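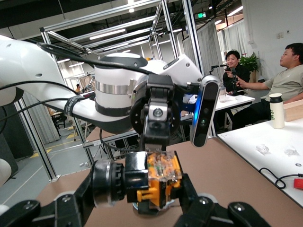
Kitchen Laundry Workshop Yard Newsletter Search

Flomier > Workshop > Small Fixes

Stuck, stripped, squeaking: quick fixes before the cold sets in

October, by the Flomier workshop desk

Quick one this month. Bunch of notes off the back of an envelope, mostly screws and glue, some storage. In no real order.

Stripped screws. Wide rubber band, flat over the head, push the driver in hard, turn slow. Works on shallow Phillips heads, not so great on anything painted over. Painted over? Scrape the slot out with an awl first. If the rubber band slips twice, quit and get the extractor bit. You're just rounding it off more.

Screw hole too big. Toothpicks and wood glue. Pack the hole, snap them off flush, leave overnight, drive the screw back in. Golf tee for door hinges. Whittle it down if it won't go in straight. Don't use matchsticks with the heads still on, yes people do.

Rusty bolts. Penetrating oil the night before, not five minutes before. Tap the head with a hammer, a few light hits. Tighten a hair, then loosen. Regular household spray is ok for a squeaky gate but it's not the same stuff, so read the can.

Squeaky hinge. Pull the pin, wipe it off, rub with a plain candle, put it back. Lasts longer than oil and doesn't drip black down the door. One pin at a time so the door stays up. The back door at the Astcombe house got this treatment 2 winters ago and is still quiet.

Sticky drawers. Same candle, on the runners. Bar of dry soap if you're out of candles. Vacuum first, half the time it's only sawdust and a lost pencil.

Glue bottles. Store upside down in a mug. Wipe the tip before the cap goes on, every single time. Clogged tip: soak in warm water if it's wood glue, toss it if it's super glue. Small dab of petroleum jelly on the threads and the cap will come off next time without pliers. Write the month you opened it on the bottle. Old yellow glue that comes out stringy is done, don't try and thin it.

Super glue on fingers. Warm soapy water, patience. Nail polish remover if it has acetone in it, keep it away from cuts and anything plastic. Don't pull.

Clamps. Never enough. Painter's tape holds small stuff fine, stretch it a little as you go across the joint. A bike inner tube cut in a long strip and wound tight is the best thing going for chair legs. Bike shops will usually give you a dead one for free. Wax paper under everything.

Sandpaper. Fold a sheet in thirds and the faces don't rub each other out. Keep it flat and dry, it curls in a damp garage. Clogged belt or disc, get one of those rubber cleaning sticks. An old crepe shoe sole does the same job.

Paint cans. Mark the level on the outside with a marker before you close it up. Room name, month, color code. The hall at our place is Caron 166 and we only know that from the lid, the paper chip is long gone. Rubber mallet and a scrap of wood to close it, not a hammer, or you bend the rim and it never seals again. Don't let latex freeze! Bring it inside before the first cold night. If it's lumpy after a good stir it's finished.

Extension cords. Over-under coil, velcro tie, hang it on something round. Not around your elbow. Check the plug ends when you put them away, any cracks or brown marks and it goes in the trash. 12 gauge for the table saw, the skinny orange one is for the hedge lights and thats it.

Loose hardware. Clear jars beat coffee cans, you can see in. Stop sorting by exact size, you won't keep it up. Wood screws, machine screws, nails, picture stuff, mystery. We had 19 jars at one point and used maybe the front row.

Sawdust and spills. Keep a box of clean dry sawdust for oil on the floor. Sprinkle, grind it in with your shoe, sweep tomorrow. No walnut dust anywhere near horse or pet bedding. Rags with linseed or other drying oil on them get spread flat outdoors until stiff, never wadded up in the bin. They can catch fire on thier own.

Tape measure won't snap back. Pull it all the way out, wipe both sides with a barely damp cloth, dry, then a bit of paste wax. Let it in slowly the first time.

Dull utility knife. Change the blade. Old ones go in a taped-up can with a slot in the lid. The transfer station in Stostthorpe takes the full can with scrap metal, ask at yours.

More next month, gutters and storm door closers probably.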